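Section 5. Introducing the Hand-Held Grippers at Work

5.1 Purpose of this section

This section applies to sites where staff use Tomovik hand-held grippers to record handling tasks for later use on the Sekel sorting line. It covers the change in duties, the preparation of a work area, the recording of a task, and the return of equipment. It is intended for shift leads and for operators who have completed the introductory training in Section 3. Maintenance of the fixed Sekel arms is covered in Section 8.

5.2 Changes to duties

On sites that adopt the system, part of the repetitive sorting work passes from the operator to the line. The operator's duties then include showing a task by hand, checking the recording, and correcting the line when it handles an item poorly. These duties are paid working time. They are to be entered on the shift plan under "Recording" and may not be added to a full sorting quota.

The site manager shall inform all affected staff in writing before the first recording. The notice must state which tasks will be recorded, who will have access to the recordings, and how job assignments will change. Recordings may not be used to measure the speed or performance of an individual employee.

Note: Questions about assignments go to Maite Peñalver, Workplace Transition Office, Grurnora site. Questions about equipment go to Trinidad Figueroa, Line Support.

5.3 Preparing the work area

1. Reserve the area on the shift plan. Recording may take place on the production floor, in a training room, or in a private home under a signed home-work agreement.

2. Ask other persons in the area whether they agree to be present. Anyone who does not agree must be able to leave or pass by without being recorded.

3. Put away mail, badges, screens showing personal data, and medicine containers.

4. Lay out the items named on the task card. Keep one open container within easy reach of both hands.

5. Check the light. If direct sun falls on the items, note this on the task card. Do not close the blinds unless the card calls for it.

6. Check that the floor is clear where the operator will stand or kneel.

Caution: Do not use glass, blades, hot liquids, or items heavier than the limit on the task card.
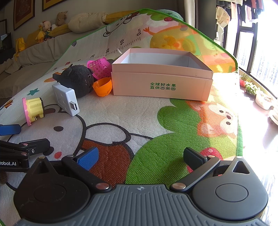

Home recording places different demands on the operator than recording on the floor, and the shift lead must allow for this when assigning cards. Surfaces are softer, items are more varied, and the operator often works without a colleague nearby. A sorting card at home may involve a plush cat, a tipped orange cup, and an open pink box on a patterned play mat, where the same card on the floor would call for uniform cartons on a bench. Soft and rigid items require different finger pressure, and the operator should be given time to practice with each. No operator may be required to record at home, and refusal must not affect the assignment of other shifts.

5.4 Recording a task

1. Put on the wrist straps and take one gripper in each hand. Close and open the fingers fully 3 times. If a finger sticks, stop and use another unit.

2. Inspect the fingertip pads. Pads that are torn or lifting at the edge must be replaced before use.

3. Start the recording and hold both grippers still until the tone sounds.

4. Perform the task at a normal working pace. Move one item at a time unless the card states otherwise.

5. If an item is dropped, pick it up and continue. Dropped items are useful to the line and are not counted as errors against the operator.

6. At the end of the task, return both grippers to the starting position and stop the recording.

7. Reset the items in a new arrangement before the next attempt.

Caution: Stop at once if you feel pain or numbness in the hand, wrist, or shoulder. Report it to the shift lead the same day.

5.5 Time limits and breaks

An operator may record for no more than 90 minutes in one shift. A break of at least 5 minutes must follow each completed card. The shift lead may shorten these periods but may not extend them. Unused recording time does not carry over to another shift.

5.6 Review and deletion

The operator has the right to view each recording before it is released. To review a recording:

1. Sign in at the review station with your employee number.

2. Open the card and play the recording in full.

3. Select Release, Hold, or Delete. A held recording stays on the station until the operator makes a decision.

A deleted recording cannot be restored. The operator does not have to state a reason for deletion, and the time spent recording remains paid.

5.7 Return of equipment

1. Wipe the grips and fingers with a dry cloth. Do not use solvent on the fingertip pads.

2. Place both units in the transport case and close all latches.

3. Enter the case number, the card number, and any defects in the equipment log.

4. Return the case to Line Support. Equipment used at home must be returned within 3 working days of the last recording.

Note: Worn pads are replaced by Line Support at no charge to the operator. For tasks that use a fixed arm and a hand-held unit together, continue with Section 6.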